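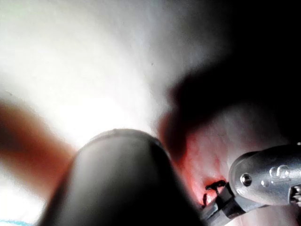
Hello again, curious people! Last week I went to the open day at Trisala, a workshop in Stirley where they build and test robot arms, and I came home with a notebook full of scribbles. You sent in so many robot questions back in October that I had to go and find some answers.

The robot I met is called Kilo. Kilo has no face and no legs, so forget about the ones in films. It's one long arm bolted to a bench, and at the end of the arm is a gripper, which is the robot word for a hand. Your hand has four fingers and a thumb. Kilo gets by with a lot less than that!

My guide was an engineer called Rocío Arrieta, and she let me ask as many questions as I liked (I asked a LOT). First I wanted to know why the gripper was so chunky when the thing it had to hold was so small. One side of it is a fat dark finger with a round, blunt tip. The other side is silver metal, and right at the front of that is a little thin black piece, bent a bit like a staple. You'd lose it in a carpet in no time.

Rocío said big things are often easier for a robot than tiny ones. Try this at home. Pick up a mug. Easy. Now pick up one grain of rice with your eyes shut. You probably chased it round the table for a while, and then you felt it under your fingertip and pinched. Your skin told you where it was and how hard to squeeze. A robot hasn't got skin, so it needs other ways of finding out.

One of those ways is a camera close to the gripper, near the wrist. Imagine having an eye just above your palm! It sees the fingertips very close up, but the closest things go blurry — hold your thumb right in front of your nose and you'll see what I mean. Light is tricky too. A bright patch can turn completely white in the picture, and a dark shadow can hide half of what you wanted to look at.

Squeezing is the next problem. Too soft and the piece drops. Too hard and it pings across the room. Rocío told me they had 300 practice goes before they were happy to show Kilo to visitors, and she keeps a tally on the wall of every go since the arm was set up. It said 1226 when I arrived. I was allowed to press the start button for two of the goes after that, so a tiny bit of that wall is mine.

A boy next to me asked if Kilo gets bored. Rocío said no, but she does, and that's why there's a radio on the shelf.

If you want to be a robot for an afternoon, put on a pair of thick gloves and try to move paper clips from one bowl to another. Then try it with just a finger and thumb. My record is two clips before I dropped one down the back of the sofa.

Next time I'm off to Maldonado to find out how robots open doors. Send me your questions before I go!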